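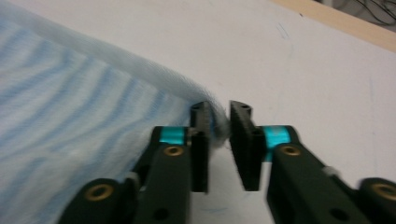 January 3, 2026

Budget notes, fabric handling. Writing these up before the quotes go stale and before I talk myself into something.

The question on the table is whether we buy a second pair of hand-held grippers, or skip that and put the money towards an arm. Jendholm have quoted for the arm. Uteck have quoted for the hand-helds, plus a box of spares. Parsons want to sell us both, on a lease, with a support contract I have read twice and still can't say what it covers.

My view on the arm has not changed since July. A demo with a folded tea towel proves very little. Tea towels are stiff and opaque and stay where you put them. Our trouble is the thin stuff, the striped gauzy piece being the worst of it: you can half see the table through it, it rumples into folds of its own, and when the pads close you get a little tuft between them and the rest trails off wherever it likes. I asked Jendholm for a trial on sheer fabric and got back a brochure about cardboard boxes.

So, the hand-helds. Things I like: they are cheap, anyone can be shown how to use one in a morning, and a cracked plastic arm can be reprinted here. Things I don't like: the finger pads. They are flat and fine for card and for anything with an edge to it, but I don't trust them as the standard fitting for cloth and I don't want to order a stack of them on the strength of habit. Uteck list a softer pad at 40 pounds a set. That seems steep for two bits of rubber. Ask whether they sell a sample set before we commit.

Figures as they stand, all before VAT:

Uteck hand-held, one unit: 297
Spare jaw set, with inserts fitted: 100
Woreo bench lamp and clamp: 268
Soft pads, per set: 40

Two hand-helds, one spare jaw set and two sets of soft pads comes to 774. With the lamp, 1042. I would leave the lamp off. The overhead light on the bench is even enough and the pads throw hardly any shadow on the white top. Woreo's case for the lamp is that pale cloth on a pale surface needs more light. I'd say it needs a darker surface, and we could try a sheet of grey card for next to nothing. (While on that subject - the white top has got pen marks on it again. Clean it before the next session or replace it, but cost a replacement first.)

Running costs are where I think everyone is being too hopeful. The Parsons sheet assumes pads last a year. It doesn't say a year of what. I would rather budget for a set every quarter and be wrong in the right direction. There is also the time spent sorting and labelling the sessions afterwards, for which there is no line in any of the three quotes, and it will cost us more than the hardware does.

Storage and cables: no money set aside. The cables behind the bench cross over each other and a second unit won't improve matters. Put down a small sum for clips and a tray.

Where I've got to:

- Arm: no, until Jendholm show it picking up something thin.
- Lease from Parsons: no. Want the outright price in writing.
- Second hand-held: yes, probably, if the sample pads are any good.
- Lamp: no. Try the grey card.

Still to find out: whether the Uteck spares fit the jaws we already have. Their drawing shows the brass inserts but gives no spacing, so measure ours and send them the numbers. If the spares don't fit, the 100 is wasted and the whole sum wants doing again.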